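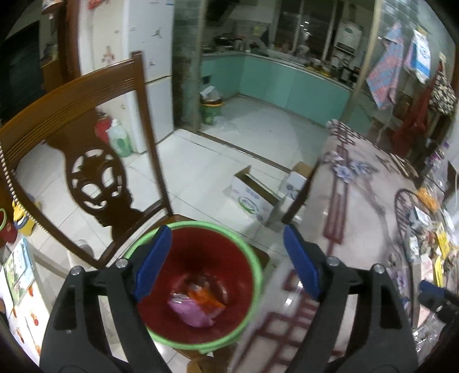
Small green-rimmed wastebasket on the seat of a dining chair.

Dorkton Youth Soccer — progress report to the Tremblay Fund, second quarter

Quick one this time, season starts soon and we are behind on paperwork. Full budget sheet is attached separately.

Players. 40 kids signed up as of February, across the under-10s and under-12s. Under-14 girls still short, we have enough for small-sided games but not a full squad. Talking to Rolten about a joint team. They are keen, the league has to say yes first.

Fields. Bottom field drained and reseeded. Top field still bad in the near corner after rain, contractor is coming back to look at the pipe. No charge for the second visit, we have that in writing. Goals are up on both. Nets for the small goals came in the wrong size and went back.

Coaching. 14 sessions run this quarter, 2 called off for frost. Moved the younger group to the school gym in Bradirgate for the worst weeks. Parents liked it, the floor is hard on the keepers though so we kept it to passing and footwork. Two parents finished the entry level coaching course and a third is booked on the next one. Background checks all done.

Money. Spent $1104 on balls, bibs, cones and the gym rental. That is under what we planned for the quarter, mostly becuase the away kit order slipped. Kit will land in next quarter's numbers instead. We would like to carry the difference over — please confirm this is OK, your letter was not clear on it.

Matches. Three friendlies. Lost to Rolten, drew with them in the return, beat Bradirgate with a late goal from a corner. Under-10s don't keep score but everybody got a full half.

Problems. Transport to away games. We are relying on the same few cars every time and it won't hold for a whole season. Got one quote for a minibus, waiting on a second. May come back to you with a seperate request.

Next quarter
Kit order placed and paid
Top field corner fixed
League answer on the joint girls team
Summer camp dates fixed with the school

Receipts are scanned, the gym one is still to come.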